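Início | Casa | Cozinha | Lavandaria | Oficina | Contactos

Cuidados com panos de cozinha e têxteis de limpeza

O serviço de economia doméstica de Hasside recomenda que os panos de cozinha sejam tratados como utensílios e lavados com a mesma regularidade. Um pano que permanece húmido sobre a bancada ganha odor em poucas horas e transfere gordura para a loiça já limpa. As indicações seguintes aplicam-se a panos de algodão e de linho sem acabamentos especiais.

Separação e uso diário

Convém reservar panos distintos para a loiça, para as mãos e para as superfícies. Os panos destinados ao chão devem ser guardados fora da cozinha. Após cada utilização, o pano deve ser passado por água, torcido e estendido aberto, de preferência numa barra com circulação de ar. Os panos usados na limpeza de carne ou peixe crus seguem de imediato para lavar.

Pré-lavagem à mão

Antes da lavagem na máquina, as nódoas de gordura devem ser esfregadas com sabão neutro e deixadas em repouso durante alguns minutos. As nódoas de café, chá e vinho cedem melhor a uma imersão em 5 litros de água morna com 2 colheres de sopa de percarbonato de sódio, que pode prolongar-se até 80 minutos. O recipiente deve ser lavado antes e depois da operação, e os panos brancos não devem partilhar a água com peças de cor.

Um pano branco amarrotado junto à parede curva de um recipiente vermelho.

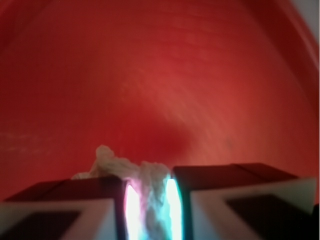 Secagem e armazenamento

Os panos devem secar por completo antes de serem dobrados. A exposição ao sol favorece os brancos, mas desbota os tecidos tingidos, que se estendem à sombra e do avesso. O amaciador é desaconselhado por reduzir a absorção. Para gavetas fundas, a dobra em três partes, utilizada nas cozinhas de Drellside, permite arrumar os panos ao alto e retirar um sem desfazer os restantes.

Substituição

Os panos com fios soltos, rasgões ou odor persistente após a lavagem passam para a oficina, onde servem para aplicar cera ou limpar ferramentas. Os panos embebidos em óleo de linhaça podem inflamar-se espontaneamente e devem ser estendidos ao ar livre até endurecerem, nunca amontoados.

Texto revisto por Jonatan Sæther. Ficha 112.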